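Grutus Short-Stay Rentals
Turnover Safety Checklist, Unit 17
November
Checked by: Salim Ogola

Mark each item OK, FIX or N/A. Anything marked FIX needs a comment. Leave the signed copy in the binder and send a copy to the office before the next check-in.

1. Entry and stairs

Door closes and latches without being pulled: OK
Handrail tight at both ends: FIX
Stair treads, no lifted edges: OK
Entry light on motion sensor: OK

Comment: Bottom bracket of the handrail moves when you lean on it. One screw is missing and the other is stripped. Needs a longer screw or a wall anchor. Guests should not be let in until this is done.

2. Smoke and CO alarms

Hallway smoke alarm, test button: OK
Bedroom smoke alarm, test button: OK
CO alarm, test button: OK
Replace-by dates readable: FIX

Comment: Date on the bedroom alarm has been painted over. Take it down and look on the back. If there is no date there either, replace it.

3. Kitchen

Range burners light and shut off: OK
Anti-tip bracket engaged: OK
Outlet by sink trips on test and resets: OK
Extinguisher gauge in green, pin in place: OK
Under-sink cabinet, child latch works: FIX
Cleaning cloths sorted by color: OK

Comment: Latch is the old Pekden type and pops open with a light tug. We have 11 of the newer ones in the storeroom. Dish soap and drain cleaner moved to the top shelf until it is changed.

Comment on cloths: Green is for kitchen counters and tables. Blue is for bathrooms and never comes into the kitchen. A cloth that has touched raw meat juice goes straight in the wash bag, even if it was only used once. 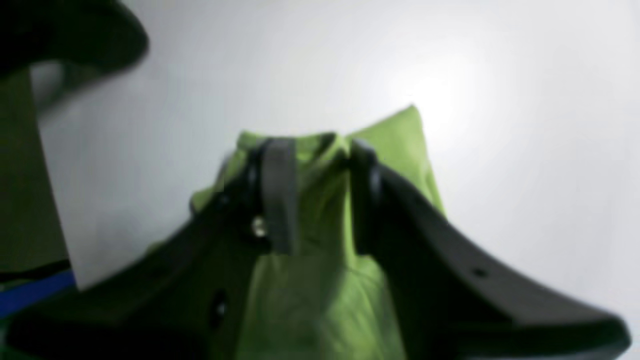

4. Bathroom

Water at the tap no hotter than 120 F: OK
Tub mat, suction cups hold: FIX
Fan runs: OK
Grab bar tight: OK

Comment: 2 cups torn on the mat. Thrown out. Put down a new one from the cart.

5. Bedroom and windows

Blind cords tied up out of reach: OK
Window stops in place: OK
Dresser strapped to wall: OK
Space heater removed: FIX

Comment: Last guest left a Sasaki heater in the closet. Tagged and taken to the office. Plug is scorched on one side, so do not put it in the lending pile.

6. Open items

Handrail: Protik has the work order. Call them if there is no answer by noon.
Bedroom alarm date: Salim
Cabinet latch: Salim
Unit 28 has the same latches and should be checked on the next round.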